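Ornside Workshop Newsletter
May issue

From the manipulation group: two hand-held grippers, one round table, and what we learned about finger pads

In the last issue we promised to report on the comparison between the two hand-held grippers, the Pladov and the Lekside. Several readers from the partner labs wrote to ask if the report was still coming. It is coming now, with some delay, and I apologize to the colleagues in the Essien building who needed the numbers for their order.

For those who did not read the April item, I repeat the question. We collect demonstrations by hand. A person holds one gripper in each hand and does a household task, and each gripper records what its own camera sees. Later the recordings are used to train the arms. We had used the Pladov fingers since the autumn, and they served us well for boxes and cups. With cloth they were less good. The Lekside fingers have a different pad, and the supplier lent us one pair so that we could try before buying.

The bodies, the triggers and the wide lenses are the same for both sets. Only the fingers and the pads are changed. I mention this because in the first week we compared recordings from two different bodies, and we lost a good amount of time discussing a difference that came from a lens not screwed in fully. If you do such a comparison in your own lab, please change one part at a time. We knew this rule and still we did not follow it.

How we did the trial

We recorded 1262 demonstrations in total. After checking, 1083 were kept. The others were removed for ordinary reasons, mostly lost tracking, and in a smaller part because the operator started before the recording light was on. Of the demonstrations we kept, 424 were with cloth. The rest were with bottles, small boxes and a set of plastic plates.

The same operators used both sets of fingers, and they changed the set after the lunch break, so that the tired hours of the afternoon did not always fall on the same fingers. On the next day the order was reversed. It is a simple method and I think it was worth the trouble of changing so many screws.

Before each session the two grippers are brought close to each other and the operator opens and closes both of them slowly. We use this part of the recording to check the opening width and to see if each camera finds the markers of the other gripper. It takes less than one minute. 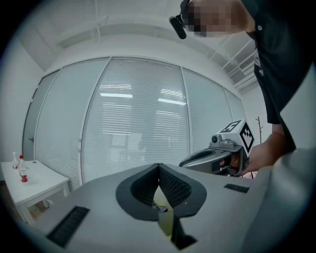 The check looks like a small thing, but in our first plan it was not included. We added it after a morning when one gripper reported its fingers as half open during the full session. The data looked normal in the viewer, and we only noticed when the replay on the arm dropped every plate. Now the session does not begin until both widths go to zero and come back to the full value two times.

We also keep a paper sheet next to the laptop. On it the operator writes which fingers are mounted and which pads. I know that this could be a field in the software. It was a field in the software, and it kept the value from the session before if you did not touch it. The paper sheet cannot do that.

Results with rigid objects

With bottles and boxes I cannot say that one set is better. The Pladov fingers close a little faster, and operators liked this. The Lekside fingers have more play at the tip when they are fully open, which you feel in the hand as a light rattle, but in the replay it made no difference that we could measure. For plates the Lekside was easier, as the tip goes under the edge without the need to tilt the wrist so much.

One operator with smaller hands asked for a shorter trigger travel for both sets. We have printed a stop piece for this. It is a good change also for other people, and we will leave it in place. The file is in the shared folder, under the name of the body and not of the fingers.

Results with cloth

Cloth was the reason for the whole trial, so I write more about it. The task was always the same. The cloth begins as a heap on a tray, the operator finds a corner with one hand, finds a second corner with the other, lifts, lays the cloth flat and folds it two times. The tray stays on the table during the task.

With the Pladov pads the first pinch often took two layers. The operator sees it, opens, and tries again, and all of this goes into the recording. A person does not mind a second try. For the training it is a problem, as the policy learns that a pinch is followed by an opening, and it repeats this also when the first pinch was fine. We saw an arm do it five times one after the other on a corner that it was already holding.

With the Lekside pads there were fewer second tries. The pad is softer at the edge and it lets the operator slide along the hem before closing fully. The operators described it as "feeling the border." I am careful with this expression, because there is no force sensor in these grippers and what the person feels comes only through the plastic. But all of them used similar words, without having talked about it before, as far as I know.

The thicker cloth showed the difference less than the thin one. With a kitchen towel both sets worked. With a thin scarf the Pladov lost it in the lift so often that we stopped this part of the test early and noted it as failed.

There is one point against the Lekside. The soft edge collects lint. By the end of a day with cloth the pads need to be wiped, and if you forget, the grip on smooth plastic becomes worse the next morning. We use a damp paper towel and then let the pads dry in the air. Please do not use alcohol, the supplier asks for this clearly and we damaged one spare pad before reading the note.
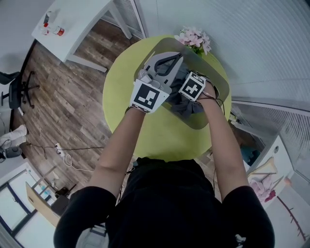 The cameras and the view from above

Besides the cameras on the grippers, the operator wears one on the head. Some readers asked why we still want this view when the gripper views are so wide. For rigid objects I would agree that it adds little. For cloth it helps the person who checks the data. When the heap is close to the gripper lens, you see cloth and nothing else, and it is hard to say which corner was taken. From the head you can follow it.

The head camera has its own difficulties. Taller operators look down at a steeper angle, and when a person leans in, the forearms can hide the most interesting moment. We now ask operators to stand one half step back from the table at the beginning. They forget this after some minutes, which is human, so we repeat it at every pause.

Reflections were the other subject. Our room has much glass and the ceiling lights come back from it. In the first recordings the tracking jumped when the operator turned to the side with the glass. It was better after we closed the blinds, but it did not disappear. On Tuesday afternoon we did a test where one person only walked slowly in the room with both grippers raised, to learn from which directions the jumps come.

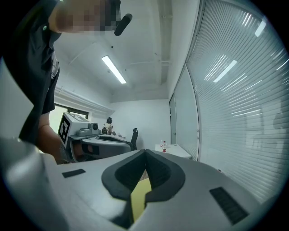

We found two directions that are bad, and both are near the place where operators like to stand. So the round table was moved, and the standing position is now marked with tape on the floor. After this change we lost far fewer demonstrations. I regret that we did not do the walking test at the start. It needs no task and no objects, and a good part of the recordings we had to remove would have been saved by it.

A word about the markers. Keep them clean and flat. A marker with a bent corner is still found at short distance, and for this reason it is easy to believe that it is fine. At arm's length it is lost. We print new ones every month and throw the old ones away the same day, so that they do not come back into use from a drawer.

What we decided

For cloth and plates we will use the Lekside fingers. For the rest we keep the Pladov, which we already own and which are cheaper to replace when a finger breaks. To change from one set to the other takes a practiced person less than ten minutes for both hands, so it is no problem to have both in the same week. It is a problem to have both in the same day, as I described above, and after the trial we do not plan to do it again.

The order for two more pairs of Lekside fingers has been sent. The Essien group has asked to join this order, and other groups can still do so until the end of May. The price becomes a little better with quantity, but the delivery was slow the last time, and I would not plan a session with the new fingers before the summer.

What is still open

We have not tested wet cloth. There was a request for it from the laundry project, and it is a fair request. My worry is for the lens, which sits quite near the fingers. We are looking for a simple cover that does not make the picture worse, and if a group has already solved this, I would be very happy to receive a message.

We have also not compared left-handed and right-handed operators. All of our operators in this trial were right-handed. In the folding task the first corner was almost always taken with the right hand, and the policy has learned this preference very well. For some layouts of the heap it would be better to begin with the left. We are preparing a short instruction where the operator must change the first hand at each repetition.

The recordings we kept, the removed ones with the reason for each, and scans of the paper sheets are in the Ornside shared folder. If you find a session where the sheet and the data do not agree, please tell the manipulation group through the usual address. We found one such session ourselves while preparing this text, and I would not be surprised if there is another.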